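Learning to lose at squash

I took up squash at the age when most people are giving it up. My knees had an opinion on this, and so did my sister, who plays nothing and has never been injured in her life. But a leisure centre near me had put up a notice about a beginners' ladder, and I'd had two glasses of wine, and I filled in the form on my phone in the queue for chips. By the time the chips came I was number 60 on the Tikham Squash Ladder, out of 60.

If you've never been on a ladder, it works like this. Everyone has a rung. You can challenge anybody up to 4 places above you, and if you win you swap. If you lose you stay where you are, which in my case was a great comfort as there was no further down to go. You get a fortnight to arrange the match, and if the other person keeps dodging you, they forfeit. (People do dodge. I had one chap tell me he was moving house for six weeks.)

My first challenge was to Ruth Chambi, rung 57, who I picked because I liked her name. Ruth turned out to be a retired bus driver with a serve that crawled down the side wall like a snail and died in the corner. I don't think I got one back in the whole first game. She was so nice about it! Between games she showed me where to stand, and then she went back to her box and did exactly the same thing again. I lost three games to nil and bought her a tea.

What I hadn't expected was how little running good players do. I was all over that court, crashing into the back wall, puffing like a steam train, and Ruth took two steps, then one step, then had a little rest. She told me that when you're new you chase the ball and when you're better you go back to the middle and wait for it. I've had that sentence in my head for months and I still chase the ball.

Tikham has two courts, both built in the seventies, both freezing. The left one has a dead patch on the floor near the service line where the ball barely comes up, and the regulars use it without any shame at all. The lights are on a coin meter that has been converted to take cards and resents it. You get forty minutes, and then there's a clunk and you're standing in the dark with someone you hardly know, both of you saying "was that in?"

I did try going somewhere smarter. Istitz is the big club across town, glass-backed courts, a café, towels. The joining fee is 800 pounds, and I went for a trial evening purely out of nosiness. The courts were beautiful, I'll give them that, and everybody could see you through the glass, including a table of people eating paninis. I hit a ball clean over the top of the court and it landed in somebody's salad. I have not joined Istitz.
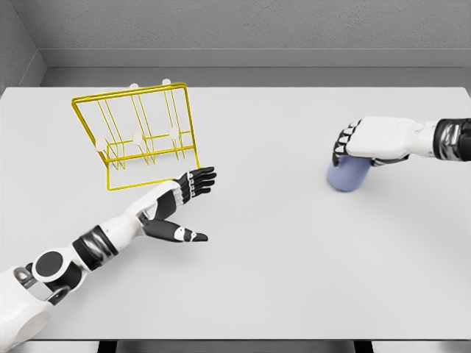
So what do you need to buy before your first game?

Very little. A pair of indoor shoes with soles that won't mark the floor, a borrowed racket, and a ball with two yellow dots if you're playing someone decent or a bouncier one if you're both beginners. Eye guards are worth having too, and many clubs will lend you a pair.

I got this wrong, of course. I bought a racket before I'd played a single point, a fancy thing called a Chidiac that weighs less than my car keys. The man in the shop said it was very forgiving. I've since hit the wall with it so often that the bumper strip on the top is held on with tape, and I've come to feel it has forgiven quite enough. Ruth plays with something she was given in the eighties and has restrung every other year.

The person who really got me going was Shalini Mishra, who coaches the Thursday lot (they've kept the name even though it moved nights ages ago). Shalini is small and very loud. She makes you hit the ball to yourself down the wall, over and over, and counts out loud, and if you go for a clever shot she starts again from one. My record is eleven. It doesn't sound like much, but try it, with a cold ball and eight people watching and your shoelace undone.

She also made me stop apologising. I said sorry for everything, for good shots, for bad shots, for being in the way, for the ball being squashed flat on one side. "Say let or say nothing," she told me. A let is when you've got in each other's way and you play the point again, and it's the most civilised thing about the whole game. There are arguments, but at our level they're mostly the other way round, with both players insisting the point belongs to the other one until the lights go off.

In November we play Tirkent, our one proper fixture of the year. They bring five players and we scrape together five, plus a plate of sandwiches, and last year we lost every match apart from Ruth's. I wasn't picked, quite rightly, but I marked two of the games from the balcony, which means calling the score and pretending you saw what happened. I got the score wrong twice and a very tall man looked up at me in silence until I put it right.

This year I'm down as first reserve. Shalini says that somebody always pulls a calf, so I've been doing my ladders of sprints in the car park after dark and my wall drill before work. I'm up to rung 52, by the way, helped along by one forfeit from the man who was moving house. I've challenged Ruth again. She's said yes, and she's booked the left-hand court, the one with the dead patch.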